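Odd socks after every wash
Posted by clesard on September 18, 2025
Last updated: 2 days ago

clesard: Lost five socks since July. Is the Merkham drum seal eating them?

tubby_linen: Check the seal first. Mine had two in it.

fiadzo5: Disagree. They go missing before the wash – look in the bedroom.

clesard: Seal was clear. Trying the bedroom.
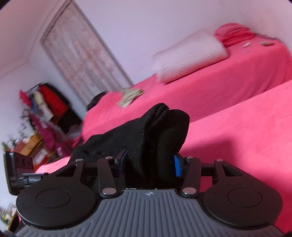

Black sock, bedroom.

tubby_linen: One sock proves nothing. I'd still check the filter.

Comments

boltska: Mesh bag. Sorted.

fiadzo5: Bags leave them creased – I just buy all black.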